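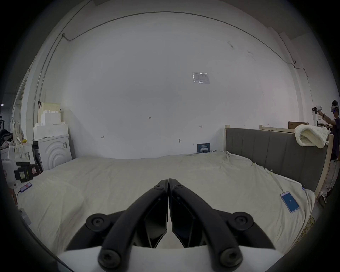
The Second Life of the Bed Sheet

Few articles in the home are used as steadily as a sheet, and few are thought about less. It is slept on every night, washed more often than almost any other large piece of cloth in the house, and replaced when it has thinned in the middle to the point of tearing. What happens to it then has become a matter of interest to museums, hospitals, and town governments, which between them handle a great deal of worn household cloth.

The Temba Textile Museum opened its storerooms to the public last November for an exhibition on domestic linen. Its oldest document is an inventory from 1543, drawn up when a merchant's house was divided among his heirs. The sheets are listed before the furniture. Each pair is described by its fiber, its width in breadths of cloth, and its state of wear, and several entries carry the note "turned." A turned sheet had been cut down its worn center, and the sound outer edges had been brought together and sewn to make a new middle. The seam was uncomfortable to lie on, and household manuals into the last century gave advice on how to flatten it.

Turning was the first of several stages. A sheet that could not be turned again was cut down for a child's bed, then for pillow covers, then for towels and bandages. The last scraps went to the rag dealer and from there to the paper mill. The museum displays a ledger from such a mill beside a bundle of unused rag, still tied with the cord in which it was delivered.

The habit did not end all at once. It faded as cloth became cheap and as the hours spent on mending came to be valued differently. Few homes in the region now keep a darning basket, and sewing has left the timetable of many schools. Visitors to the exhibition are invited to try a flat seam at a long table near the exit. The museum reports that the table is seldom free on weekend afternoons.

What the cloth itself can bear

Much of the public discussion of sheets concerns thread count, the number of threads woven into a square inch. A plain cotton sheet of 200 threads is commonly regarded as sturdy and serviceable. Higher counts may feel smoother, but the figure alone says little about how long a sheet will last. The length of the cotton fiber, the tightness of its twist, and the finish applied at the mill all have their part. Two sheets with the same number on the package may age very differently.

Lelance, a commercial laundry that serves hospitals and guesthouses, keeps a record of why each item is withdrawn from use. Its managers divide the causes into stains, tears at the hem, and general thinning. Hem failure is the one they consider most wasteful, because the body of the sheet is often sound. The firm now sends such pieces to a sewing room on its own premises, where they are given a new hem and returned to service, slightly shorter than before.

The laundry's advice to households is modest. Wash at a moderate temperature, do not overfill the drum, and remove cloth from the dryer while a trace of moisture remains. Rotate two or three sets so that none is in constant use. Bleach should be kept for cases in which nothing else has worked — it weakens cotton each time it is applied, and the damage may not show until much later.

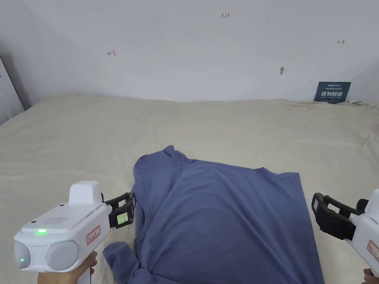

KOSTETTI, Jan 28, 2020 — The town council of Kostetti has approved a further year of funding for its household cloth collection, which accepts sheets, towels, and table linen too worn to be sold secondhand. Clothing is collected separately. The service began with a single depot behind the public library and now has a fixed place in the municipal waste plan.

According to the council's published summary, around 200 households took part in the first season. The neighboring district of Vorkance joined later and added another 111. The report notes that many residents had been keeping old sheets for years in the belief that they would one day be useful. Some arrived folded and ironed.

Cloth received at the depot is sorted by hand. Pure cotton in fair condition goes to the animal shelter and to local workshops, which use it for wiping and for dust covers. Blended cloth is harder to place. Cotton and polyester are difficult to separate once woven together, and much of the blended material is shredded for padding or insulation. The council has asked suppliers to its own care homes to offer single-fiber bedding where the price permits.

The costs are not trivial. A depot must be dry, heated in winter, and staffed at hours when working residents can reach it. Damp cloth spoils whatever is stored beside it and has to be turned away at the door. Kostetti has met part of the expense by sharing a van with the school meals service, an arrangement that limits collection to the early afternoon.

Fitted sheets present a particular difficulty. Their elastic perishes before the cotton does, and the gathered corners yield little flat cloth when cut. The depot removes the elastic and keeps the central panel. Instructions for replacing elastic at home have been printed on the back of the collection calendar, together with a diagram of the turned seam borrowed from the museum in Temba.

The exhibition at Temba remains open through the spring, and the 1543 inventory will then return to storage, where it may be consulted by appointment. A printed guide to the repair of household linen is available at the museum desk and at the Kostetti depot.

Related articles
Wool Blankets and the Trouble With Moths
How Paper Mills Lost Their Rags
A Short History of the Linen Closet
Hard Water and the Family Wash
Town Depots: What They Take and What They Refuse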